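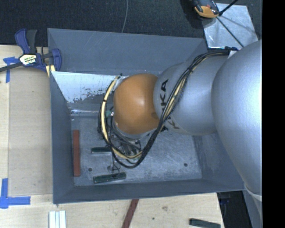 About Pitlow

Pitlow is a small parts sorting and kitting shop. You send us mixed stuff, we send it back sorted, bagged and labeled. Blocks, pegs, spacers, brackets, hinges, game pieces, shelf pins. If it fits in a bin we'll probably take it.

Started by Shabnam Durrani and Atif Yousafzai in a one-car garage on Trindcombe Road. First job was a toy store closing down, mixed building blocks, the whole lot dumped in trash bags. Took all of April. We still have the kitchen scale from that one.

Now 15 of us, in the old dairy building at 49 Mirholm Street. Parking round back, ring the bell twice, the first ring doesn't always go through.

What we do

Sorting. By size, color, shape, or by your drawing if you have one. Send the drawing. Please send the drawing.

Kitting. Flat-pack hardware kits, classroom sets, board game refills, repair packs. Your bag or ours. Smallest run is 13 kits, below that the setup costs you more than the kits do.

Re-sorting returns. Half-used boxes, opened sets, things that got swept off a shelf into one carton. A lot of our work now. We check for chips and cracks and pull the bad ones, you get those back in a separate bag so you can see what we pulled.

Storage. Short term only, dry goods only. We are not a warehouse.

About the bins

People ask about the bins so here goes. We use big metal ones, gray, with sloped sides. Parts slide down toward the floor of the bin and don't sit up in the corners. Plastic totes cracked on us, two winters in a row. Cardboard sheds and you get fluff in the bags. Metal gets scratched up and looks rough after a while, no harm done, the scratches don't get on the parts. They get wiped down between jobs and checked by hand, corners too, becuase one stray block in the next customer's order is a phone call we don't want to get.

Last few pieces in a bin are the slow part. A full bin goes quick. Three or four left lying flat at the bottom take longer than you'd think, narrow ones especially. We don't tip the bin to finish. Tipping chips edges.

One job per bin. Your job card stays with the bin from the time it comes in until it's empty and signed.

Who's here

Shabnam Durrani, owner. Quotes, complaints, payroll.
Atif Yousafzai, owner. Floor, deliveries, anything with a motor.
Lụa Khương, kitting lead. Packed the Sầm classroom sets from the very first order and still checks the first bag of every run.
Tariq Memon, receiving. If your box arrived with no name on it, Tariq is the one calling around.
Parveen Rana, labels and shipping. Leaves at 3:30, so get pickup changes to her before that.
Plus ten on the floor, mornings and afternoons.

Who we work for

Sầm (wooden counting sets for schools), two furniture makers, a hobby store chain, a church nursery that sends us one very mixed box every year. Biggest single order so far was 3513 kits for Sầm. We ran out of tape.

How it works

Email a photo of what you've got and what you want back. Weight helps. We quote within two working days, sometimes the same afternoon.
Ship it or drop it off. Put your name INSIDE the box as well as outside.
We sort a small sample first and send you a picture. You say yes, we do the rest.
Then it's bagged, labeled, boxed and out the door. Count sheet goes in the top box.

What we don't take

Food. Anything sharp and loose. Anything oily, unless you call first and we say ok. Batteries. Glass beads, we tried, never again.

Visiting

You can come see the floor, call first. Closed shoes, long hair tied back, no bags past the yellow line. Kids ok in the front office only. There's coffee, its not great.

Jobs

Usually looking for one or two people for afternoons. You'll be on your feet, good eyes needed, no experience needed. Paid training the first two weeks. Ask for Atif, or leave a note at the front desk with your phone number on it.

Hours

8 to 5 weekdays. Drop-offs until 4:30. Closed the week after Christmas.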